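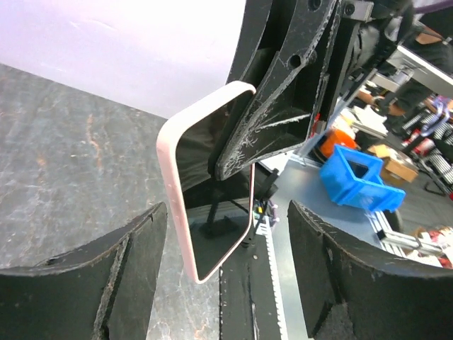

3 Planning and budgeting before you order

This section is for the person who will approve or place the order for a Laur handling cell. Complete it before you ask Skastska for a firm quotation. Installation is covered in Section 4.

3.1 Decide what the cell will handle

1. List every item the gripper will be expected to pick up. Include items in cases or sleeves as separate entries. A phone in a case is thicker than a bare phone and has a different surface.
2. Record the largest and smallest item by length, width and thickness.
3. Mark any item with a glass face or a polished finish.
4. Send the list to Ilze Raudsepp at the Stutgate office, who will return it with a finger set recommended for each entry.

Note: Glossy dark screens reflect the arm and its fittings. If you intend to use the wrist camera to find such items, ask for a trial with your own samples before you choose a lighting option.

3.2 Measure the site

1. Measure the floor area available, including the space needed to open both guard doors.
2. Check the floor for level at each corner of the planned position. Stained or worn concrete is acceptable if it is sound. Loose or broken concrete must be repaired first.
3. Allow 265 mm of clear space behind the vertical rail for belt inspection.
4. Decide where bins, boxes and paperwork will be kept. Items left on the work table reduce the usable reach of the arm and should be given a shelf of their own in the plan.

Caution: Do not order the cell on the basis of building drawings alone. Measurements must be taken on site and signed by the person who took them.

3.3 Budget for wearing parts

The purchase price covers the arm, the rail, one finger set and the Plirwood controller. It does not cover wearing parts, which should be entered in the budget as a yearly cost.

Finger padding: order 6 sets with the cell. Padding that has begun to fray at the rim should be entered for replacement at the next service.
Timing belt: order 2.
Brackets: order 3. Scratches on the black finish are normal in service. A bracket with a bent or sharp tip must be replaced, particularly where it may touch glass.
Cables and ties: order as one kit.

Note: Parts ordered with the cell are delivered on the same pallet. Parts ordered later carry a separate delivery charge.

3.4 Budget for people

1. Name one operator and one deputy. Both must attend the two-day course.
2. Allow for a supervised period of three weeks, during which output should be planned at half the final rate.
3. Name the person who will hold the isolator key.

Caution: No person may reach into the working area while the arm is powered, including during trials arranged before purchase.

3.5 Submit the order

1. Complete Form B and attach the item list, the site measurements and the parts schedule.
2. Obtain the signature of the budget holder.
3. Send the papers to Rimantas Vanags, Orders Desk, Skastska. Orders received by noon on Monday are entered in that week's schedule.

Changes to the finger set after the order has been entered are treated as a new order.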